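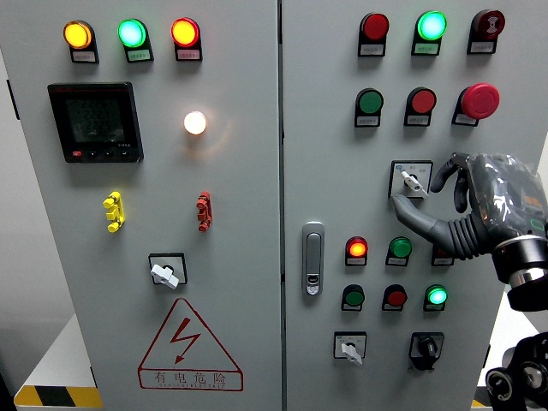

Misaligned seams in composite scan of Panasiuk wall map

24th March
By Yaryna Pasichnyk

Status: closed, one item carried over
Reported by: Wichai Nuchit, Vondside map room
Assigned to: Danylo Kobzar

Reported fault

The composite of the Panasiuk wall map shows a break in the graticule wherever two scans join. Meridians step sideways at each join and the coastline in the lower sheets is doubled in places. Worst offset measured on screen at full zoom is 2 mm at map scale, along the join that runs through the inset plan of the harbour. The vine border is also affected, but less so. Single scans opened on their own look correct.

The map is an engraved wall map with outline hand colour, dissected into 24 sections and laid on linen, with the original rollers removed at some earlier date. It was scanned on the Endar flatbed and assembled in Osia with the default flat-sheet profile.

Checks made

Calibration target scanned on the Endar, centre and corners. Straight in both directions. Scanner ruled out.

Raw files compared with the files Osia had loaded. Identical. No resampling on import.

Composite rebuilt from the same files on Danylo's machine. Same offsets in the same places, so the fault is repeatable and not tied to the workstation.

Overlap between neighbouring scans checked. The work sheet asks for 30 per cent. The files for the lower half have 20. Arsen Hordiienko confirmed that the lower half was done in a separate session in January with the older template loaded.

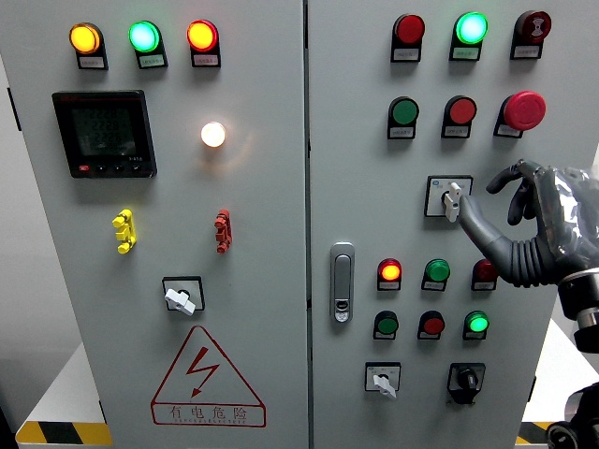

Does the short overlap explain the doubled coastline?

Only in part. The upper half has the full overlap and still shows steps in the meridians, although they are smaller. A second cause was looked for.

Second cause

Osia matches neighbouring scans by shared detail. On this map the strongest detail in most overlaps is the edge of a section and the strip of bare linen beside it. The linen gaps are not rigid. They open and close slightly each time the map is lifted and laid down again, and the weave gives the software a great many false matches. The flat-sheet profile assumes that everything in the overlap belongs to one unbroken surface, and it spreads the error across the printed image.

Tested by masking the linen by hand in one pair of scans from the upper half. The graticule then closed up cleanly. Repeated on a pair from the lower half: better, but the coastline was still doubled where the overlap was too narrow to hold enough engraved detail.
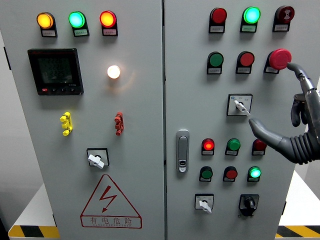
Left door with lamps and meter; switches and push buttons on the right door.

Work done

1. Lower half rescanned with the full overlap. Map supported on board and slid across, not lifted, between scans.

2. Old template deleted from the Endar folder.

3. New profile made in Osia, named "dissected". Each section is treated as its own sheet. The linen is masked before matching and put back afterwards from the scan in which the section sits nearest the middle of the glass.

4. Composite rebuilt. The join through the harbour inset now lines up at full zoom, as does the coastline. Border checked along all sides.

5. Colour compared between the January files and the new ones. The pink outline wash was slightly cooler in the old set. The new set matches the upper half, so no correction was applied.

Note from Pylyp Tkachenko (cataloguing): the linen gaps must stay visible in the published image. Please do not close them up to make a continuous map. The catalogue entry describes the map as dissected and the sheet size is given with gaps included.

Reply, Danylo: gaps kept. Their widths are as scanned.

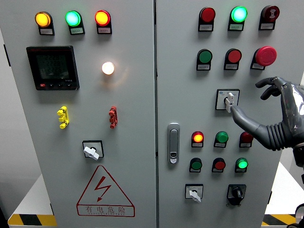 Carried over

The small tear with old paper repair near the title cartouche shows a slight shadow on one side in the new composite. It is present in the raw scan as well and comes from the repair standing proud of the surface. Wichai will ask whether the repair is to be treated before the section is scanned again. The present image can be used for the catalogue in the meantime.

Other dissected maps already assembled with the flat-sheet profile have been listed in the shared folder and will be rebuilt under a separate ticket.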